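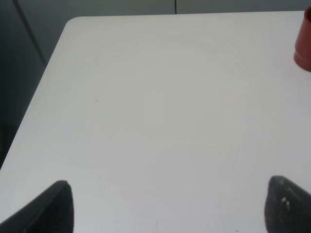

Hafiz Pillai asked whether the top can take a second coat of wax, and whether the rounded corners come on the short version too. Yes to the corners. No wax please - it's a matte finish, wax leaves it patchy.

Ersoy work table, white top

Back in stock as of Jun 12, 2021. Plain table, smooth off-white surface, rounded corners. Sold as top only or top with legs. Legs are the same ones as on the Rarov bench so if you have those already just order the top, bolts in the bag.

Item no. 2749
Max load 80 kg, spread out
Height adjusts by turning the feet, 20 mm
Delivery curbside only, two people to carry

Cleaning - damp cloth, drop of dish soap, dry it after. No scouring pads, no bleach. Small marks and fine scratches do show on white in raking light, thats normal with this finish and not covered. Pencil comes off with a soft eraser. Marker mostly doesn't.

Clay and glazed pots: put felt under them. Unglazed bases are the worst for scratching.

From customers

"Used it for potting all spring, wipes down fine. Feet needed tightening after a month." - Endang Govindasamy

"Bigger than I thought, measure your door." - Shadi Zoubi

Spare feet and touch-up pens are on the Stestness parts page. Touch-up pen is for edges only, dont use it on the top, it drys shiny.

Shop orders of two or more tables, write to Wubit Gidey at the Ullau counter before you pay. Shipping gets worked out by hand on those.

Gray top - sold out, next batch end of June.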